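Search this site Search Go

Recording kitchen demos for the Toltano arm, start to finish

Quick writeup so I stop answering the same mails. Covers the table, the recording, the notes and the cleanup. Assumes the arm is mounted, calibrated and talking to the Dulteo recorder. If it isn't, do that first, the install page has it all.

Before you start

Pick the task and write it down as one sentence. "Put the strawberry in the bowl." "Open the oven door." One sentence, one verb if you can manage it. If you need the word "then" more than once, that's two tasks, record them apart.

Decide what counts as done. Strawberry in the bowl and gripper clear of the bowl, say. Write that down too. You will argue with yourself about it at episode 200 otherwise.

Check disk space. Seriously. The recorder doesn't warn you, it just writes short files.

Setting the table

Start with the objects the task needs, then add stuff it doesn't. We learned this late. Our first set had a bare table with one bowl and one toy, and the policy was great until somebody left a mug out. Now every layout has things on it that have nothing to do with the sentence.

Mix sizes. Something big, something small, something that lies flat, something that rolls. Repeat a color or two, so the model can't get by on "go to the green thing".

Toy food is fine. Real food goes off and stains everything.

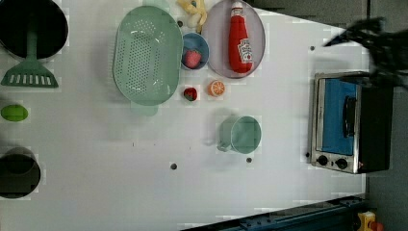

One reader, Buselar, wrote in to say all this clutter is a waste at the start: get the policy working clean, 30 episodes or so, see that it moves at all, and only then pile things on, or you'll never know if a failure is your wiring or your data. Also said our old advice to shuffle the layout after every single episode made operators sloppy by mid morning.

Fair on both. I'd do the clean 30 as a smoke test, then throw them out and don't mix them in. And on shuffling, we do 4 episodes per layout now, then move everything. Much less tiring.

How to shuffle: don't nudge. Pick things up and put them down somewhere else, turn them around, swap which side the big items are on. Let some of them hang near the edge of the camera view, or run out of it a bit. A kitchen doesn't center itself for you.

Anything with a door or a lid needs its own check. Door shut at the start unless the task is closing it. Unplug anything that heats, if your task doesn't need it live.

Recording

1. Arm to home. Wait for the recorder to say ready.

2. Operator hands on the leader arm, nobody else touching the table.

3. Start. Count one second in your head before moving. Clips with no still start are a pain to trim.

4. Do the task at a calm, even speed. Faster than feels polite, slower than you'd do by hand. No hovering. Hovering gets learned, and then you have a robot that hovers.

5. If you miss a grasp, go again right away, same episode. Recoveries are worth keeping. Miss it three times, stop and mark it bad.

6. Back off from the object, hold one second, stop.

7. Press keep or drop. Don't leave it for later, you won't remeber which one it was.

Come in from different sides. If the gripper always arrives from the same corner, that's the only way it will ever know. Same with height. Some approaches low and flat, some from straight above.

Swap operators if you have more than one. We rotate at the top of each hour. Styles differ a lot and you want that spread out across the set, not all of one person's stuff in one block.

How many

Depends. For a single pick and place we got usable behavior out of almost 1,000 episodes on the Tsuji gripper, padded fingers. Doors and handles took more. I don't have a good number for pouring, please don't ask me about pouring.

Notes per episode

Keep it short or people stop doing it. Our sheet has 4 columns:

task sentence
layout number
keep / drop / recovery
anything weird

"Anything weird" is the one you'll use. Light changed, cable snagged, bowl slid, finger pad peeling. When training goes odd later you search that column first.

Cleaning up

End of day, watch the first and last episode of every layout at double speed. Not all of them, you'll go crazy. You're looking for a bumped camera, a wrong task label, dropped frames. A camera that moved a little between layouts is OK if you recalibrated. If you didn't, flag the whole block.

Trim the still parts down but leave a few frames at each end. Split off a test set by layout, not by episode, otherwise the same table turns up on both sides and your scores look way better then they are.

Back up before you trim. Then trim the copy.

Will add a section on two-arm recording in September if the second mount shows up.

Contact | Copyright Toltano lab notes, all rights reserved | Back to top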